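Notes for session 7: who gets to object, and when

Read the Brerley bypass papers before you come. All 906 pages are on the reading list, and I expect you to manage the 60 that matter: the summary, the chapter on alternatives, and the appendix where somebody has hidden the drainage figures.

**Screening and splitting**

A developer who would like to avoid a full environmental assessment has one very old trick, known politely as phasing. You have a large scheme. You cut it up until each slice falls under the threshold, then apply for the slices one at a time, looking surprised when they join up. The Udside warehouses came in as four applications from four companies sharing one letterbox. Régis Pichon's article (week 5 reading) calls this "salami practice", and is ruder about it in the footnotes.

The legal question is whether the slices form one project. Look for:

- shared access roads or drains
- common ownership, however well buried
- whether slice two makes any sense without slice one

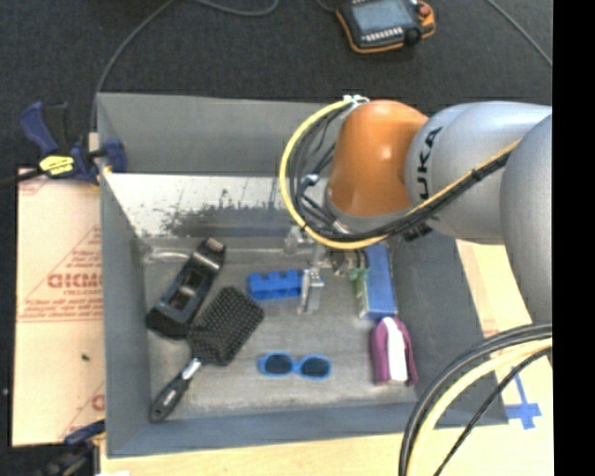 *KUKA arm over an open-topped grey bin.*

**Consultation**

The Villanueva inquiry received 233 written objections. The inspector's report deals with them in a paragraph and a half. Is that unlawful? Probably not. The duty is to take comments into account, and courts have been relaxed about what accounting looks like. Divya Subramaniam argues that a decision-maker should at least have to say which points were rejected and why. I agree with her, although the Wuvton judgment doesn't, and the judgment is what you'll be examined on.

Timing matters as much as content. A comment period that opens in August and closes before the school holidays end is perfectly legal and tells you plenty about the council.

**For the seminar**

Come ready to argue either side of Udside. I'll pick which when you arrive, so please don't all prepare for the residents. Short essay plans (one side of paper, normal margins, I do check) are due by noon on the day.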